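Brurnano Street Clothing Swap
Minutes of the planning meeting, Nov 25, 2021

Present: Duangjai Thammasiri (chair), Pilar, Wendell, Oksana, Tomasz, Bea (notes)
Apologies: Greta, who is away until Monday

1. Last swap
What a turnout! We had 614 items through the door, our biggest yet, and the kids' rail was nearly bare by closing. Duangjai thanked everyone who stayed late to fold. Wendell said the line for the mirrors got long and asked for a second one. Pilar has one in her garage and will bring it. Coats went fastest, then jeans. Men's shirts hardly moved, and we still have two boxes of them.

2. Hall booking
Thepsuriya Hall is ours again for the winter swap, with the side room included this time. Setup can start 45 minutes before doors. Tomasz thought that was tight and will ask for longer. We all love the side room — it means shoes and bags can finally have their own space.

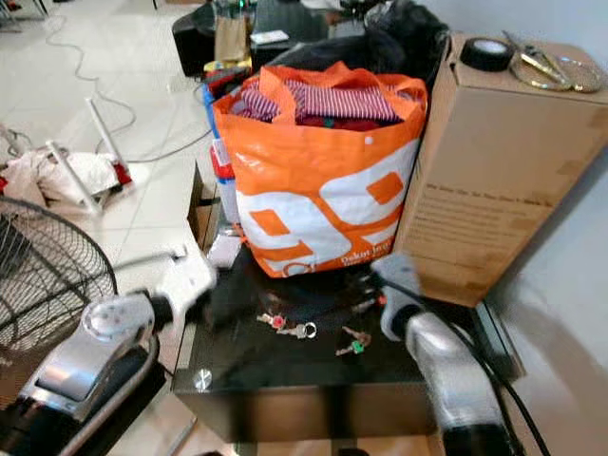

3. Drop-offs
Oksana brought up how people hand things in. At the last swap we had loose armfuls, trash bags that split, and one suitcase that had to be returned to its owner. She would like every donor to use an open bag that stands up by itself, packed full but with the top layer showing, like the orange and white one with the striped clothing sticking out. Sorters can tell at a glance which table it belongs on. Everyone liked this a lot. Bea will put it on the flyer. Limit stays at 5 bags per household. Woven bags will be handed back the same day if the donor wants them.

4. Mending table
Great news: the Zunar sewing group said yes! They will do buttons, hems and small tears while people wait, and they are bringing their own machines. We need to find them a spot near an outlet. Wendell suggested the wall by the kitchen. Duangjai wondered about the noise next to story time, so story time may move to the stage. Tomasz to measure up and let both groups know.

5. Leftovers
Bado Thrift will take anything clean that is left at the end, apart from pillows and swimwear. They can send a van if we have over 45 bags. Oksana will call them the week before.

6. Any other business
Pilar asked for a proper steamer. Agreed to look for a used one first. Bea is making her ginger cookies again (cheers all round).

Next meeting: same place, same time, after the flyer is printed. Tomasz has the key.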